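Can a machine tidy up yet? Notes from a visit to Desura

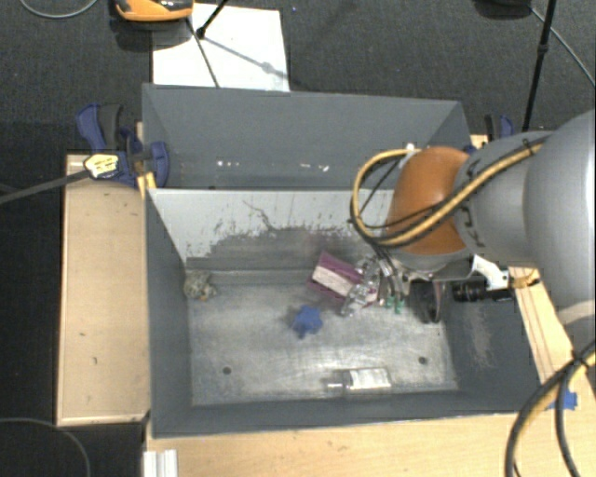

Mixed goods in the front bin, with the arm reaching in from the right.

Many readers wrote to us after the January issue with the same question: when can we buy a robot that clears the kitchen table? I had no good answer, so on Wednesday I went to Desura, where Anum Hashmi and her small team work on picking.

Picking means taking one thing out of a heap and putting it in another place. A child of 3 does it without thinking. For an arm it is still hard work, and the difficulty depends very much on the thing. A box is the friendly case - it has flat sides and it keeps its shape. A clear bottle lying on its side is less friendly, and crinkled transparent plastic is the worst, for the camera often sees what is behind it and not the plastic itself. When such plastic lies over the end of a box, the machine must also decide which of the two to take first.

Anum told me that their best day so far was 100 picks with four failures. I was impressed, until she asked me to imagine dropping four plates each time I emptied the dishwasher. She also said that the bins are clamped down because a bin that moves a little spoils the whole run. At home, of course, everything moves.

Her colleague Noman Orakzai is more hopeful. He thinks that shops and warehouses will have this kind of help quite soon, first for returned goods, where every item is different and the work is dull for people. For homes he did not want to name a year. He reminded me that people already promised us mechanical servants in 1900.

My own opinion is in between. I would trust such an arm with my recycling, but not yet with my glasses.

Next month we visit Peketti, where they try to fold towels. Please send your questions before then.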